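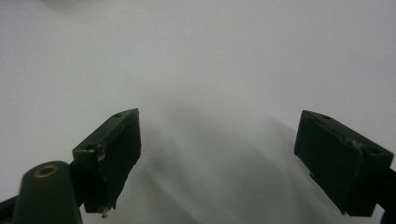 Dark green fingers, a bit scuffed already.

June, 9:40 pm. Long evening at Penry with the Clivar build. The brass insert finally sits straight, and it only took me 2 tries and a lot of muttering! I want to reprint the finger blocks at some point – the bottom edges came out ragged and there's a bit of white gunk I keep meaning to pick off.

Then on to the pair of grippers and the soap dish. 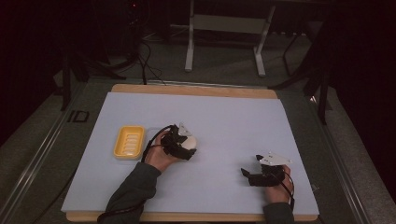
I'm up to 62 runs and the plan says 200, so, yeah, plenty of June left for that. My wrists are sore and the cables tug whenever I reach too far (longer ones next time, or maybe a clip on the sleeve). Still loving it though – way more fun than the Fledach kit ever was. Need to order more M3 screws tomorrow.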